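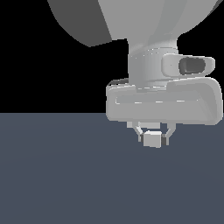

Eldana Nigatu
Head of Communications, Furnow

Furnow opens orders for Rullow simulation package

5 June 2025 — Furnow has opened orders for Rullow, a software package with which manufacturers and colleges can plan and rehearse robot handling tasks on screen before any equipment is installed.

Rullow provides a simulated arm with a two-fingered gripper and a wrist camera. Users set a task, such as lifting a small cube clear of the floor, and may repeat it with changes to grip, height and approach. The standard licence allows up to 200 saved tasks and covers six users at one site.

The package was developed at Furnow's Bellamy office and has been in trial use since January at three training centres run by Wolance. Comments from instructors led to a simpler set-up screen and a plain background option — both are included in the first release.

"Our customers asked for a means of testing a grip without stopping a production line," said Eldana Nigatu. "Rullow gives them that, and it runs on the computers they already have."

A standard licence is priced at £3,735 per year, excluding VAT. Support by telephone and email is included. Existing Furnow customers should contact their account manager to arrange a demonstration.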